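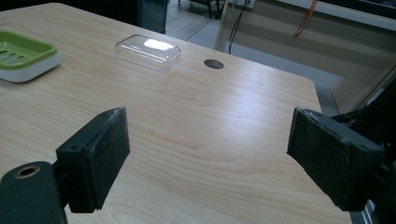

Testero Hand-Held Gripper
For recording manipulation examples, no robot needed

The Testero is a two-finger gripper you carry in your hand. Squeeze the trigger, pick something up, put it where it belongs, let go. The camera on top records the whole thing from the gripper's point of view, and the motion log is saved right alongside the video. We love how quickly people take to it! Most new users are recording usable episodes within 10 minutes of opening the case.

It grew out of our own collection work in Grarkisbridge, where we wanted everyday tabletop tasks done in ordinary rooms, with whatever was already lying on the desk. Soap dishes, clear boxes, cables, cups. Clear plastic is a favorite of ours, by the way. It picks up glare and shows whatever is under it, and a policy that has only seen solid-colored blocks tends to struggle with it, so please record plenty.

What you get
Gripper with trigger handle and wide-angle camera mount
2 black finger pads, fitted
Spare pad set
Wrist strap
Charging cable
Hard case

Finger pads
The pads are wide and blocky with a textured face. They will scuff and go gray along the edges with use, and that's fine for recording. Swap them when the grip starts to slip on smooth items. Pads come off with the small driver stored in the case lid, and the fit is the same left and right. Run the Zero Fingers routine after every swap — it takes a few seconds and keeps the opening width correct in your logs.

Recording
Each episode starts and stops with a double squeeze. Begin with the fingers open and the objects in view, and finish with the fingers open again. Vary your starting height and angle. Move things between episodes, too, even if it's only by a hand's width.

Software
Bangash, our desktop app, pulls episodes off the gripper, lines up video with finger width, and lets you trim or toss the bad ones. New in version 11: side-by-side playback, which makes sorting so much faster. Files export in the open Plemen layout, and a starter set of 3,888 tabletop episodes is included with the download.

Availability
In stock and shipping now. The left-handed handle is planned for September.

Page updated January 20, 2026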